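Section 4. Preparing the tabletop and running the drinkware routine

4.1 Scope

This section covers the Cloltell two-arm workcell in its tabletop configuration, supplied by Fisus with the Punwood drinkware routine installed. It assumes that the frame has been leveled, the arms bolted to the front rail and the controller powered up as described in Section 3. Teaching new objects is covered in Section 6.

4.2 Fitting the cloth

The routine is supplied with a patterned cloth setting. A plain cloth may be used, but the setting must be changed to match (menu Surface, item Cloth).

1. Move both arms to the Park position and press HOLD on the controller.
2. Remove everything from the tabletop.
3. Lay the cloth with its long side parallel to the front rail. It must reach the back wall.
4. Smooth the cloth by hand from the center outward. Folds higher than a coin will be read as objects.
5. Secure the front edge under the retaining strip. Do not tape the cloth to the wall panels.
6. Release HOLD and run Surface > Check. The check takes 60 seconds. Keep hands outside the enclosure until the tone sounds.

Note: A damp cloth slides under the load of a heavy jar. Dry it fully before refitting.

CAUTION: Do not reach over the front rail while either arm is energized. HOLD stops motion but does not remove power from the joints.

4.3 Side and rear baskets

The mesh basket hooks over the rear crossbar. The wire basket is tied to the left side of the frame. Both are for storage only, and the arms do not reach into them during the drinkware routine.

1. Hang the rear basket with all hooks fully seated on the crossbar.
2. Tie the side basket to the frame and trim the tails of the ties.
3. Keep tall items in the side basket clear of the left arm's sweep. If in doubt, run Motion > Trace at low speed with the tabletop bare.

Load limit for either basket: 700 grams.

4.4 Cable conduit

The corrugated conduit on the left arm must form an open loop between base and wrist. Before each session:

1. Jog the left arm to full reach toward the back wall.
2. Confirm that the conduit does not pull tight at the wrist.
3. Jog the arm back to Park and confirm that the conduit does not drop in front of the shoulder housing.
4. Repeat for the thinner cable on the right arm.

If the controller reports code 741 (cable load), stop the session. Do not clear the code more than once. Reseat the conduit in its clips and repeat steps 1 to 3.

4.5 Placing the drinkware

The routine accepts glass cups, lidded jars, pitchers, drippers and ring coasters from the Głowacki starter list, along with any object taught by the user. Pieces may be set down in any order and do not have to be lined up.

1. Set each piece upright, open end up. A cone dripper may stand on its own base.
2. Leave a gap of at least 5 centimeters between neighboring pieces. The gripper fingers need this space to open.
3. Put tall pieces toward the back and low pieces toward the front. A tall piece at the front blocks the approach path of both arms.
4. Turn handles and metal loops away from the nearer gripper, unless the piece was taught by its handle.
5. Close all lids. The routine does not lift lids.
6. Select Drinkware > Start. The arms leave Park one at a time, left arm first.

With the left gripper at the amber cup and the right one holding a boxy device, lidded pieces and the green ribbed cup stay within reach of both arms:

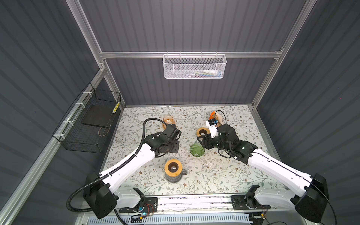
Konrad Szulc: We run this cell on Saturday mornings and step 3 gave us trouble. If the back row is full, the left arm waits for the right one to clear and the routine looks as if it has hung. Please state how long the wait is before a fault is raised. We kept pressing HOLD too early and had to start over.

Reply from Fisus support: The wait has no fixed limit in the current release. While an arm is waiting, the status line reads YIELD. HOLD should be pressed only if the status line is blank or shows a code. The September release adds a user setting for the limit under Motion > Yield. Step 3 remains as written.

4.6 Grip settings

Grip force is set per object class. The factory values suit most household pieces.

Thin glass: Low. Use for stemless cups and pitchers with a thin wall.
Ribbed glass: Low or Medium. Use Medium only if the piece slips at Low.
Wood lid or ring: Medium.
Wire stand: Medium, wrist level. Do not tilt the wrist while a wire stand is held.
Device or boxed item: Medium, with the fingers on the two long sides.

To change a value:

1. Press HOLD.
2. Open Grip > Class and select the class.
3. Enter the new value and press Store.
4. Release HOLD and run one lift of a single piece with the rest of the table cleared.

CAUTION: High is reserved for metal objects. Glass may break without warning at this setting. Broken glass must be removed with both arms at Park and the main switch off.

4.7 Wrist cameras

Each wrist camera sits on top of its gripper and must have a clear view past the fingers. Check the mounting screws weekly. The cable should rise from the camera in a free loop and return to the arm without touching the fingers.
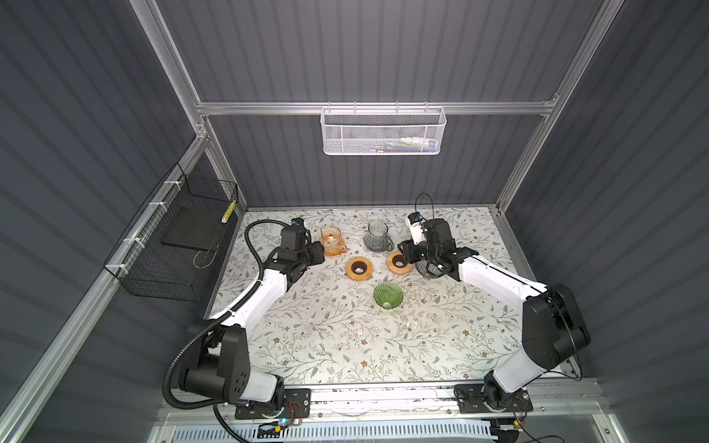 1. Wipe both lenses with a dry lens cloth.
2. Select Camera > View and compare the left and right views. Both must show the fingertips.
3. If one view is dark or shifted, loosen the mount, center it and retighten by hand.
4. Run Camera > Align. Do not touch the cloth or the pieces until the result is displayed.

Note: Tinted and smoked glass can give weak edges under a single overhead light. If a piece is repeatedly missed, turn it a quarter turn or move it away from other glass before teaching it again.

4.8 Ending a session

1. Let the current move finish and select Drinkware > End.
2. Wait for both arms to reach Park.
3. Press HOLD, then remove the pieces by hand, glass first.
4. Brush crumbs and dust off the cloth toward the side. Do not brush toward the vent grille under the front rail.
5. Turn off the main switch if the cell will be left unattended.

For fault codes other than 741, see Section 8.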